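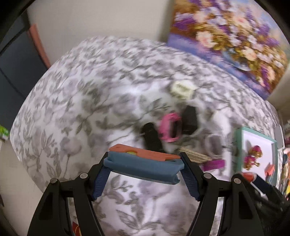

Seladell, January

Ticket: Home tidy-up episodes held by Usitz intake, reason code "unclear grasp target"
Product: Gerness hand-held gripper, standard pads
Rule set: Gunawardena collection rules, version 2
Queue: Collection support
Priority: Normal
Status: Closed, with a rule change

Original report

We collect tidy-up episodes in homes with the hand-held gripper. The batch from the bedroom setup went through intake overnight and 23 episodes came back on hold. The code on all of them is "unclear grasp target." The rest of the batch passed. Same operator, same tool, same room, same comforter on the bed.

I read the rules before filing this and I don't think we broke any. The objects are small household things: a blue block, a pink ring, a coil of jute twine, a white cord, a magenta-purple strap, some black pieces. They are spread out on the bed and the operator picks them up with the gripper. The rules say objects may be scattered and may be on any stable surface a person would use in the home. A bed should count.

Please release the episodes or tell us what to fix. We have the same room booked again and I don't want to collect a second batch that gets held.

First reply from support

Thanks for the report. Please don't delete or re-export anything yet. Re-exporting gives the episodes new IDs and we lose the link to the hold.

Three things to send:
The calibration file from the start of the session.
The task text as it was typed into the session form.
A note on whether the pads were changed or cleaned during the session.

Reply from collection site

Calibration file attached. Task text was "pick up the item and put it in the bin." Pads were wiped once before the start and left alone after that. They are the dark blue ridged ones that came with the tool. No spares were used.

Support log, step one: calibration

Checked the calibration file against the tool record. It opens, the tool ID matches, and the open and closed widths are inside the limits. The file was made on the same tool with the same pads. Nothing to fix here.

Also looked at the arms. Rule set section on hardware asks that both outer arms and both pads be in view, and that the screw heads on the arms be uncovered (no tape, no stickers) so a reviewer can see if one has backed out. Pads and arms are in view and the screw heads show on both sides. Pass.

Support log, step two: surface

The site asked if a bed is allowed. It is. The rules say "stable surface," and the old guide for version 1 had a line that excluded bedding. That line was taken out when version 2 was written. Some sites still have the old PDF, so I checked that intake is not still using it. Intake is on version 2.

A patterned surface is also allowed. The comforter is white with gray leafy vines, and small objects still stand out well against it. The pink ring is easy to find. The twine is closer in tone but still readable. I tested a handful of passed episodes and a handful of held ones and the surface is the same in both groups, so the surface is not the cause.

Support log, step three: motion blur

There is slight blur on the objects lying on the bed. The rules allow blur on the background objects while the tool is moving. What they do not allow is blur on the pads at the moment of closing. Intake measures this over the 30 frames around each close event and writes a score. The limit is 800 and lower is worse. All the held episodes score above the limit.

So blur is not the cause either. I would still ask the operator to slow down a little on approach.

Support log, step four: what is in the grasp

This is where the held episodes differ from the passed ones.

Look at the grasp itself. The slate-blue block is clamped between the pads and held level. On top of it is a flat salmon-orange piece with a small yellow dot near its left end. The pads are on the block. The orange piece sticks out a little toward the upper left.

The task text says "the item," singular. A reviewer has to decide if the item is the block, the orange piece, or both as one thing. The intake check has the same trouble. It expects one labeled object per grasp and finds two regions that differ in color, then puts the episode on hold.

I went through all 23. Every one has the block and the orange piece together in the grasp. None of the passed episodes do. The ring, the twine and the strap all went through without a problem.

Message to collection site

We think we have the cause. Are the blue block and the orange piece one object or two? If they are joined, we need to know that. If they are separate, we need to know if the operator meant to pick up both.

Reply from collection site

Separate. The operator treats them as a set. When they land together on the bed it is quicker to pick both up in one go, and that is how a person would do it at home. We didn't see a rule against it.

Support log, step five: reading the rule

The site is right that no rule forbids it. The section on grasps reads: "The operator should close on the object named in the task." The section on multiple objects only covers objects that are stuck together by accident, for example a cord wrapped around a strap. A deliberate stack is not covered anywhere.

I asked the rules group at Gunawardena how they want it read. Their answer, shortened:

A stacked grasp is good data and should be kept. It is bad data when the label says one object. The fault is in the label. A model trained on it would learn that "the item" can mean whatever happens to be riding along, and a reviewer would have no way to tell a planned stack from a lucky one. The operator knows which it was, so the operator should write it down at the time.

They also said that the resting piece must stay in view from the close event to the release. If it drops on the way, the episode is kept and marked as a failed stack. It should not be trimmed to hide the drop.

Support log, step six: room contents

While the episodes were open I ran the room check, as we do for any ticket from a home.

The rules ask sites to remove or cover photos of people, mail, screens with text, and anything with a name or address. There is a picture in a teal frame on the right side of the bed. It shows a small pink and gold figure that looks like a cartoon character. That is allowed. The large flower painting behind the bed is allowed.

The right edge of the view has colorful clutter partly hidden behind the teal frame. I can't make out what all of it is. The rules don't require a bare room, and we prefer homes that look like homes, but the person setting up should go through a pile like that by hand before the session and sign off that there is nothing private in it. The session form for this batch has that box left blank. Please fill it in. There is also a small red and yellow item low on the left, and a small bright green item with white markings by the dark surface at the far left. Include both in the sign-off.

None of this caused the hold. An empty box will cause one at the next audit.

Fix for the held episodes

Do this in order.

Open the batch in Usitz and filter by the reason code.
Select the held episodes only. Leave the passed ones alone.
Change the task text to "pick up the blue block with the orange piece on top and put both in the bin."
Set the grasp type to "stacked, planned." If the operator can't say for certain that a given pickup was planned, set it to "stacked, unsure."
Add the second object to the object list.
Save, then press Recheck. Do not re-export.

Reply from collection site

Done. The operator went through them and marked two as unsure. Recheck released everything, including those. The blank box is filled in. The pile on the right was checked piece by piece and nothing had to be moved.

One question for next time. Can we keep using "the item" for the single pickups? It saves a lot of typing.

Support reply

It will pass intake today. We would still name the object. "Pick up the pink ring" takes a few more seconds and it lets a reviewer catch a wrong pickup when several things are close together, as the twine, the white cord and the strap are on this bed. Expect "the item" to be refused once the new wording goes live.

Rule change filed from this ticket

Text sent to the rules group and accepted for the next revision:

Name each object in the task text by color and type. Do not use "the item," "it" or "the thing."
If one object rests on another in the grasp, list both and set the grasp type. The object touching the pads is listed first.
Keep the resting object in view until release. If it falls, mark the episode as a failed stack and submit it whole.
If the operator did not plan the stack, say so. Unplanned stacks are accepted.
Do not pull a stack apart after the close event to make the label fit.
The room sign-off must be filled in before the first episode is recorded.

Notes for other sites

Sites with stacked grasps already on hold can use the fix above without opening a ticket. Sites with stacked grasps that passed intake under a single-object label should open one and link it here, and we will relabel in bulk. The check misses stacks where both objects are close in color, so a clean intake report doesn't rule them out.

Anyone still holding the version 1 PDF should delete it. The bedding line has caused other tickets.

Closed by support. Reopen if Recheck returns the same code.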